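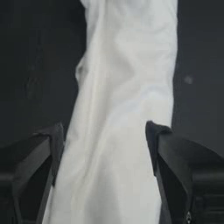
Grasp state labels from the wrist camera are wrong on the shirt flattening task. The classifier reports "holding" whenever there is enough fabric between the fingers, and it gives no signal for whether the hem or a fold of the body has been caught. A strip of plain white cloth running down between the two black fingers, wider at the top and drawn in near the bottom, scores the same for either case. The policy then goes ahead with the stretch step on a bad grasp and we log a failure against the wrong stage.

Ticket opened by: Leonor Sampaio
Assigned to: Brunello Fontana
Component: Farina (grasp state classifier)
Site: Dreddale bench
Priority: medium
Status: resolved, one follow-up open

Steps to reproduce
Start from a crumpled shirt. Run the two-arm pick and transfer. Let the policy choose its own regrasp. Compare the Farina label at the end of the regrasp with a hand label for the same moment. Repeat on the white garments, where it is worst.

Expected: hem, fold or empty.
Got: hem for almost everything that wasn't empty.

Comment, Brunello Fontana
Reproduced. I first suspected the sync between the wrist stream and the finger position log, since we had that problem in October. Checked the offset and it is fine. Swapped the left and right streams to see whether one side was worse. No difference. Put the exposure on manual, no difference either except that the darker setting lost the hem stitching altogether, so I set it back.

Comment, Brunello Fontana
The training set for Farina is 262 demonstrations. I went through the labels. The hem label was filled in automatically from the task stage, so any grasp made during the regrasp stage was called hem, whatever was in the fingers. The classifier has learned the stage. That explains why it looks good on our own validation split, where the labels have the same fault.

Comment, Concetta Piras
Agree with that. I wrote the stage rule and it was meant as a placeholder until somebody did the hand labels. Please don't use the validation number from the draft report.
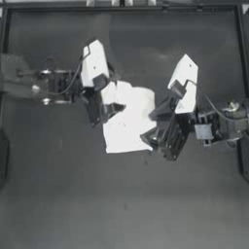
Can the head camera be used for the hem label instead of the wrist camera?

Only for part of it. The head camera is a good check during the transfer, when the cloth is up off the table and both arms are still, but one hand often covers the edge we want to judge. We now use it as a second input and keep the wrist view as the main one.

Comment, Brunello Fontana
Changes made:
Removed the stage rule from the labelling script.
Hand labelled the regrasp moment in all 262 demonstrations. Tiziana Carbone did a second pass without seeing mine. Where we disagreed we marked the moment "unclear" and left it out of training.
Retrained for 40 epochs with both views. Old weights are kept on Mitthorpe under the same folder in case anyone needs to rerun the earlier plots.
Held out 20 demonstrations by garment, so no shirt appears on both sides of the split.

The held-out score dropped compared with the old number, as it should. I would trust the new one.

Comment, Tiziana Carbone
Question of definition before we rerun. What do we count as a hem grasp when the fingers have the hem plus a bit of the body behind it? I labelled those as hem if the edge was clearly in the fingers. Brunello had some as fold. Can we write it down this time?

Comment, Leonor Sampaio
Count it as hem if the edge is inside the pads, even if extra cloth came with it. Extra cloth gets its own flag. I've put this in the labelling notes. 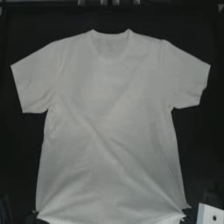
The final flatness score needs the same care, and it should be kept apart from the grasp label. Coverage only compares the outline of the garment with a flat template, so it rewards a shirt that is spread wide and says little about how the edge is held. With a white tee on a dark surface the outline is easy to segment, sleeves and all, but the soft diagonal creases crossing on the chest don't change the outline, and the bunching at the two bottom corners changes it very little. I've added a crease measure on the body and a separate one for the lower corners. Both are reported beside coverage and neither is folded into it.

Comment, Concetta Piras
Reran the 100 evaluation trials from the logs with the new classifier, labels only, no new robot time. Many of the failures we had booked under "stretch" have moved to "regrasp". The overall success figure is unchanged because the outcome labels were always done by hand. The stage table in the report has to be redone, and the paragraph saying that stretching is the weak step has to come out.

Comment, Brunello Fontana
Merged. Selletti config updated to load the new weights by default. If your run prints a warning about a missing "extra cloth" field, you're on the old label file. Pull again and clear the cache.

Resolution: label fault in training data, corrected and retrained.

Follow-up (open, Rosario Colombo): check the crease measure on dark and patterned garments. The threshold was set on white ones only and I expect it to fail on stripes.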